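COKVILLE COMMUNITY HALL ASSOCIATION
Fit-out and Stores Working Group
Minutes of the meeting held 8 May 2019, Meeting Room 2, Cokville

Present: Chair; Secretary; Stores Officer; Building Officer; Electrical Safety Officer; representative of Luklow Joinery; representative of Tondent Flooring.
Apologies: Programming Officer; representative of Karakaya Packaging Supplies.
Quorum was confirmed. The meeting opened at 7 pm.

1. Minutes of the previous meeting

1.1 The minutes of the previous meeting were accepted with one correction. In item 4.2, "south store" should read "south annexe". The Secretary will reissue the page.

1.2 Moved by the Building Officer, seconded by the Stores Officer. Carried.

2. Matters arising

2.1 Key register. The register has been reconciled against the key safe. Two keys to the south annexe remain unaccounted for. The meeting agreed that the annexe cylinder be replaced and the old keys voided. The Building Officer will obtain a price from the locksmith used for the front doors.

2.2 Window film, meeting rooms. Deferred. The supplier has not confirmed whether the film can be applied over the existing tint.

2.3 Trolley castors. Replacement castors were fitted to the flat trolley. The Stores Officer reported that the trolley still pulls to the left under load and asked that it not be used on the ramp. A tag has been attached.

3. Flooring

3.1 The Tondent representative tabled a report on the brown wood-grain planking in the multipurpose room. Boards were checked for lift at the joints, for gaps at the perimeter and for surface wear.

3.2 The grey streaking was raised again by a hirer, who had taken it for water damage. Tondent advised that the weathered grey is part of the board pattern and is consistent across the batch. No treatment is required. The Secretary will add a line to the hire notes.

3.3 Joint lift was found at 10 boards, all on the door side of the room. Tondent attributes this to the expansion gap having been closed by sealant at the threshold. The proposed remedy is to cut out the sealant, let the boards settle and fit a cover strip. The work can be done in one day with the room closed.

3.4 The Chair asked whether the lifted boards would need replacement. Tondent's view is that replacement should be considered only if lift remains after the gap has been reinstated. Spare boards from the original order are held in the south annexe. The Stores Officer will confirm the quantity and batch marking.

3.5 Cleaning method. The present practice of wet mopping is to cease. A well-wrung microfibre mop and neutral cleaner are to be used. The cleaning contractor will be notified in writing.

3.6 Resolved: that Tondent be engaged to carry out the threshold work in July, subject to the room calendar. Carried.

4. Joinery and cabinets

4.1 The Luklow representative reported on the white cabinets. Doors on the gloss-fronted units were adjusted and soft-close dampers replaced where they had failed. One door continues to bind at the lower hinge and a replacement hinge is on order.

4.2 Scuffing on the gloss fronts was discussed. Luklow advised against abrasive pads or cream cleanser. Marks that do not respond to a damp cloth and mild detergent are to be reported and left alone.

4.3 The curved white wall has minor chipping to the paint at floor level. The Building Officer proposed a clear skirting protector. Luklow considered that a rigid protector would not follow the curve without visible joints and recommended a flexible profile, adhesive fixed. A sample length will be brought to the next meeting.

4.4 The white shelf frame was discussed. The manufacturer's instructions call for wall restraint wherever a frame is loaded above the second shelf. The Building Officer is to establish the wall construction before fixings are selected. In the interim, heavy items are to go on the lowest shelf only.

4.5 A quotation of $3,000 was received from Luklow for additional closed storage along the long wall. The Luklow representative left the room for this item. Members considered the price reasonable for the specification but asked that the depth be reduced to keep the circulation path to the width shown on the approved plan.

4.6 Resolved: that a revised drawing and price be requested. No commitment is made at this stage. The Luklow representative returned to the meeting.

5. Bagged goods and floor storage

5.1 The Stores Officer spoke to the paper circulated with the agenda. Bagged goods are being placed directly on the floor of the multipurpose room. The storage procedure requires that goods be kept on shelving or on a pallet, labelled and clear of paths of travel.

5.2 The photograph attached to the paper was reviewed.
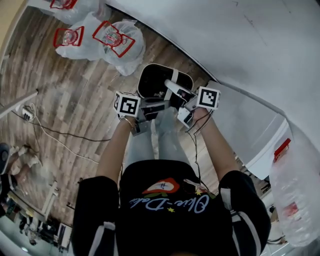
Attachment A. Multipurpose room: clear bags with red printing on floor, power strip and leads at left.

5.3 The meeting noted the clear plastic bags with red printing on the planking, among them a large rounded bundle and a tall bag with a red tag. The bags do not meet the procedure as to floor storage.

5.4 The Building Officer asked whether the bags could go into the closed cabinets. The Stores Officer advised that bulky bundles do not fit the present shelf spacing. Options are to remove a shelf from one cabinet or to use lidded tubs on the shelf frame once it has been restrained.

5.5 Karakaya had provided a written quotation for lidded tubs in a size matched to the shelf frame. Members preferred clear sides so that contents can be checked without opening. The Stores Officer will ask whether the tubs are available in clear and whether the lids are interchangeable with those already held.

5.6 Labelling. Each bag or tub is to carry a label showing contents, date received and the responsible group. Labels are to face the room. Unlabelled goods will be moved to the south annexe and held for 19 days before disposal.

5.7 Resolved: that the storage procedure be amended to include item 5.6 and reissued to all regular hirers. Carried.

6. Electrical leads

6.1 The Electrical Safety Officer referred to the same attachment. A white power strip is on the floor beside a white rail, with a dark cable and a white cable running out across the boards. Leads across a walking surface are a trip hazard and are to be rerouted or covered.

6.2 Power strips are to be mounted off the floor where a fixed position is practicable. The Electrical Safety Officer suggested screw-fixed brackets on the underside of benches. Luklow confirmed that the bench material will hold short screws if pilot holes are drilled.

6.3 Where a lead must cross the floor, a low-profile cover is to be used. Covers are not to be stuck to the planking with cloth tape. Tondent advised that the adhesive can pull the wear layer when removed.

6.4 Test tags. All portable leads and power strips are to be presented for test and tag before the July works. Items without a current tag will be withdrawn from use and placed in the red bin in the plant room.

6.5 The addition of a double outlet on the long wall was discussed. The circuit has capacity. The Electrical Safety Officer will obtain a price from a licensed electrician, to be considered with the revised joinery drawing so that the outlet is not concealed behind a cabinet.

7. Housekeeping and footwear

7.1 Enclosed footwear is required whenever goods are being shifted or furniture assembled. The existing sign refers only to the workshop. The Secretary will have it reworded to include the multipurpose room.

7.2 Loose boxes and small items are to be cleared from the base of the shelving at the end of each session. The closing checklist will be amended.

8. General business

8.1 Recycling. Soft plastics are not accepted in the yellow-lid bin. The Stores Officer will look into a collection point and report back.

8.2 Colour of replacement blinds. Deferred pending samples.

9. Action items

Cylinder replacement, south annexe: Building Officer
Spare board quantity and batch: Stores Officer
Notice to cleaning contractor: Secretary
Threshold works booking: Tondent, Building Officer
Flexible skirting sample: Luklow
Revised cabinet drawing and price: Luklow
Wall construction and shelf restraint: Building Officer
Clear tub availability: Stores Officer
Storage procedure reissue: Secretary
Test and tag, outlet price: Electrical Safety Officer

Next meeting: July, date to be circulated. Meeting closed at 8.40 pm.

Recent documents
Storage Procedure, multipurpose room
Hire Notes and Closing Checklist
Tondent flooring report
Key Register Policy
Portable Electrical Equipment: Test and Tag Schedule
Fit-out and Stores Working Group: Terms of Reference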